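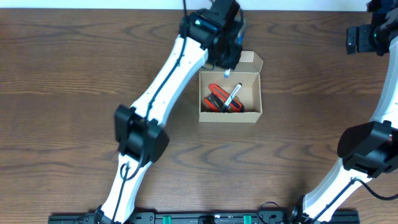

**Figure 2.** An open cardboard box on the worktable, with a small pile of stationery and cutting tools inside and a blue and white pen or marker above the opening.

### 3.2 What ends up in the box

I should say a bit more about the boxes, as they take up most of the rest of this paper (and took up most of my spring). When I started asking people in Clerthorpe how they put their desk things away, I expected to hear about drawers, pots and those little plastic trays with compartments. I did hear about them. But again and again people would finish telling me about the tray and then mention, a little sheepishly, the box.

The box is nearly always one that came with something else in it. It has no lid, or the flaps have been folded away, and it lives on the table or just under it. Figure 2 shows the sort of mixture I mean: cutting tools and stationery in together, in one small pile. I had planned to code these as two separate groups, following the headings in the Wasance household list, and I gave that up by the second visit. Most people I spoke to simply didn't split them. If you use a thing at the table, it goes in the box!

Across the two towns I ended up with notes on 78 boxes. Ternthorpe gave me fewer than I'd hoped for, partly down to my own bad timing (I went in August, when half the street was away), so please read the comparison in Section 4 with that in mind. Altogether the notes cover around 1,000 items, and pens and markers were the ones I had most trouble with. Is a dried-up marker stationery, or is it rubbish that hasn't been thrown out yet? I counted it as stationery if the owner put it back after I'd asked about it, and they nearly always put it back.

The other thing I kept noticing was the order of packing. Qudah's earlier project on kitchen drawers found that people lay the big, awkward pieces down first and fit the rest in around them. I saw far less of that here. Pens were often the last to go in, dropped on top of whatever was already there, and several people told me this was so they could find one in a hurry. Scissors got a bit more thought, usually blades down, though two households insisted on handles down and were quite firm with me about it.

I come back to the scissors in Section 3.3.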